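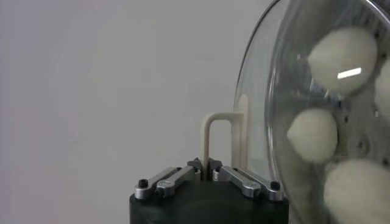 Training on failed grasps is worth the trouble only if the failures are labeled by cause, according to Natnael Kumsa, who read the Lelitz results before they were posted in August and asked the group to separate slips from missed approaches. The published version does so.

The report, by Zewditu Negash and Laurinda Bragança of the Irside manipulation lab, covers handle grasping with a single camera carried close to the gripper. The camera moves with the fingers, so the gripper stays in the same part of the image while the object and background shift. The group used this to train a policy that predicts short corrections to the gripper pose instead of a full path from start to grasp.

Lelitz, as the method is called, runs in two stages. The first brings the gripper near the handle using a coarse pose estimate. The second takes over at close range and issues one correction per camera image until the predicted error falls under a threshold, at which point the fingers close. No force sensor is used in either stage. Contact is inferred from motor current and from how far the fingers travel before stopping.

The training set consists of 500 demonstrations recorded by teleoperation on 12 objects with handles. A further 80 failed attempts were added after labeling. Each failure was assigned to one of two classes: the fingers closed beside the handle, or they closed on it and lost it under load. The classes are weighted separately during training, and the weights are given in the appendix.

Clear containers were the main difficulty. A transparent wall next to a handle shows both its contents and reflections of the room lights, and the coarse estimate tended to lock onto one or the other. The close-range stage was less affected. Bragança attributes this to the fixed position of the fingers in the image, which gives the network a reference that does not depend on the object's surface.

The comparison baseline was Prustia, an earlier planner from the same lab that computes the whole approach from one depth image. Lelitz finished more grasps on clear objects and took longer to do so on all objects. On opaque objects with thick handles the two methods were close enough that the authors draw no conclusion.

Removing the failure data raised the rate of closures beside the handle but left the rate of slips nearly unchanged. The authors do not explain the second result. Negash said finger pad wear was not logged during recording and may have masked an effect.

Code and labels are to be released under the project name Degefa. The recordings themselves will follow after a check of the time stamps.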